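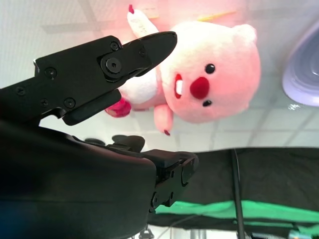 From: Consuelo Bautista
To: Family Services list
Date: 29/08/2019
Subject: Re: Toys and bedding in the waiting areas – request for a single rule

Dear colleagues,

Thank you to the branches that replied to the Sandoval message, which is quoted in full at the end of this one. The office has now reviewed the matter, and the following applies to all branches until the revised handbook is issued in October.

Soft toys may remain in the waiting areas. Several branches asked that they be withdrawn altogether and replaced with hard toys that can be wiped down. We considered this and decided against it. Families often wait a long time before a first appointment, and staff at the front desk report that younger children settle more easily with something soft to hold.

Each branch is asked to keep no more than 8 soft toys out at one time. Any others should be stored in a closed bin away from the public area. Toys are to be exchanged at the close of each week, and those coming off the floor are to be washed before they go back into the bin. A toy that has been in a child's mouth should be taken out of use at once and washed separately.

Toys with a care label should be washed according to the label. Where the label is missing or can no longer be read, please use a cool gentle cycle and a mesh bag, and allow the toy to dry fully before storage. A toy that is still damp in the middle must not go into a closed bin. Staff should check seams, eyes and noses by hand after each wash. Anything that has come loose is to be repaired or thrown away, and it should not be returned to the floor in the meantime.

Donated toys are a separate question. Branches may accept them if they are new, or clean and in good condition. They may not be placed in the waiting area until they have been through the wash. Please do not accept toys with batteries, long cords or loose filling.

On the question of cost, the laundry contract with Stirnico already covers soft toys. They should be sent in the blue bags and entered on the usual sheet under "other textiles." Erkow has the same arrangement through its own supplier and does not need to change anything. Branches without a contract may claim up to 100 dollars per quarter against the supplies line – receipts are required, and claims should be sent to this office and not to the regional desk.

The bedding in the nap rooms is not affected by this message. The present schedule stands.

Questions may be sent to me directly or to the list.

Consuelo Bautista
Family Services Office

> From: Sandoval branch, front desk
> To: Family Services list
> Subject: Toys and bedding in the waiting areas – request for a single rule
>
> Good morning,
>
> We had 2 complaints this month from parents about the condition of the stuffed animals in our waiting area. We wash them when we can, but there is no written schedule and each shift does it differently. The Skiltura branch tells us they removed theirs last year. Could the office let us know whether there is one rule for everyone, and who pays for the washing?
>
> We would also like to know if the crib sheets fall under the same rule.
>
> Thank you,
> Sandoval front desk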